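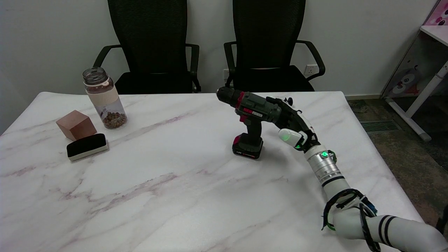 Equipment planning for robot manipulation is the work of deciding what a robot cell needs, what it will cost and in what order it should be bought. The term covers the arm and the hand, and also the table, power, cabling, spare parts and the objects to be handled. Test objects are often ordinary goods: a cordless power drill held upright in a multi-fingered hand, a clear plastic jar, a wooden cube and a whiteboard eraser can share one tabletop. Such items take up a small part of a budget but are easily left out of it.

Budget structure

Most plans separate one-time purchases from running costs. The method set out by Lourenço Lobo, known as the Barreto sheet, uses 2 columns for this and leaves installation in the first. Fingertips, cables and batteries go in the second – they wear out and are reordered. At the Skustden workshop, the first sheet had 127 lines, many of them for connectors and brackets.

Hand selection

A multi-fingered hand usually costs more than a two-jaw gripper and needs more upkeep. Buyers compare payload, finger count, repair time and the price of replacement parts. The supplier Mallance quotes service by working hours, with a first inspection at 2000 and a second at 3000. Vivitz sells the same service as a yearly contract.

Timing

Arms and hands are often ordered separately and may arrive months apart. Plans commonly place the table and electrical work first, then the arm, then the hand. At Skustden, orders are closed in August and any unspent money is moved to spare parts.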